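Five pages, and most of them about what not to do

The house rules at Zullari's kitchen bench fit on five pages, and the safety lead who wrote most of them is delighted by that. "The first draft had 764 clauses! People were signing it without reading a word," she says, laughing.

Now each task gets a short sheet: what the arm may touch, how hard it may squeeze, who can stop it. Soft things that squirt have a sheet of their own — her favourite. "You set the grip limit for a full bottle, then you test it with a half-empty one, because they give so differently. I love that stuff."

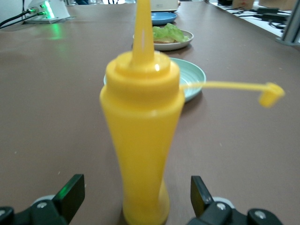

Over at Tistari, which borrowed the sheets in November, the view is that the grip limits are sound but the sign-off is slow, and that nine signatures for a change of sauce is too many. She agrees with part of it. "Nine is daft. We're trying two."

What she won't budge on is the log. Every stop gets written down, even the boring ones, and there are some 680 entries so far. "Read them over a cup of tea," she says. "They're brilliant."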